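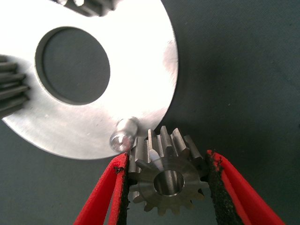 Kondari case goods plant, visit report, May

The plant makes bedroom and occasional furniture under two labels, Tukico and Arai. The tour started at 8:30 a.m. at the receiving dock and was led by Hinata Kuroda, who runs production planning. Questions were held until the end of each station.

Panel stock comes in pre-sanded and is stored flat for 2 days before cutting. Solid parts, mainly poplar and rubberwood, go to a separate rack near the moulder. Moisture is checked on arrival and again at the saw. Readings outside the limit send the whole bundle back to the rack.

Drawer boxes are built on their own line. Sides are dovetailed at the front and dadoed at the back, with a captured bottom panel. Arai nightstands get side-mounted metal glides. Tukico pieces still use a center wood guide, which Kuroda said will change when current stock of the guides runs out. She did not give a date.

Assembly is done in a case clamp. Glue blocks are added by hand at the inside corners, and the back panel is stapled in after the case is checked for square by measuring both diagonals. The end table I followed through the clamp needed one adjustment.

Finishing was the slowest part of the building. Stain is sprayed and wiped, then sealed, sanded and topcoated. The Flandik series, a line of open-shelf end tables and consoles, gets a second topcoat on the tops only. Color is compared to a master panel under a light booth at the end of the line. The master panels are replaced on a schedule because they darken.

The parts catalog lists 473 hardware items, including knobs, pulls, levelers and knock-down fittings. Replacement orders are picked from the same bins that feed the line, so a missing pull on a finished dresser can usually ship the next working day.

Packing uses molded corner pieces and a double-wall carton. Drop tests are run on the heavier dressers only. I asked whether the end tables would be added and was told the test rig is too large to hold them steady.

The tour ended in the sample room at 11:15 a.m. Visitors need closed shoes, and safety glasses are handed out at the dock.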